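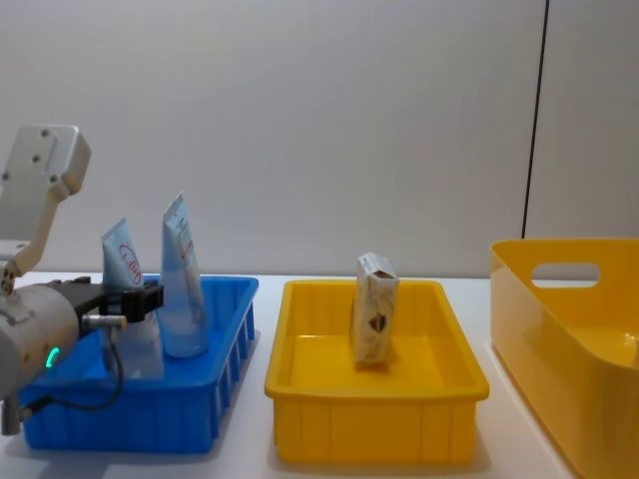 *Abb. 1: Tuben in einer blauen Kiste*

## Verpackung und Haltbarkeit, Teil 2

Liebe Kursteilnehmende, am Samstag sind wir vor lauter schönen Zwischenfragen (bitte weiter so!) nicht ganz fertig geworden, deshalb kommt der Rest nun in Ruhe zum Nachlesen. Eine Creme in der Tube hat es leichter als eine im Tiegel, weil kaum ein Finger hineinlangt und wenig Luft an die Masse kommt.
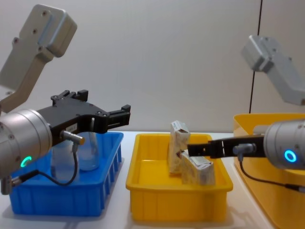 Das erspart die Konservierung freilich nicht, denn sobald Wasser im Rezept steht, fühlen sich auch Keime wohl. Frau Pešek hat dazu ihre Rezeptur »Clinska« mitgebracht, mit fast 44 % Wasseranteil, und die rechnen wir beim nächsten Mal gemeinsam durch.

**Bis dahin bitte:**

- Skript Charvát, Kapitel 2, lesen
- eine Tube von zu Hause mitbringen, gern eine angebrochene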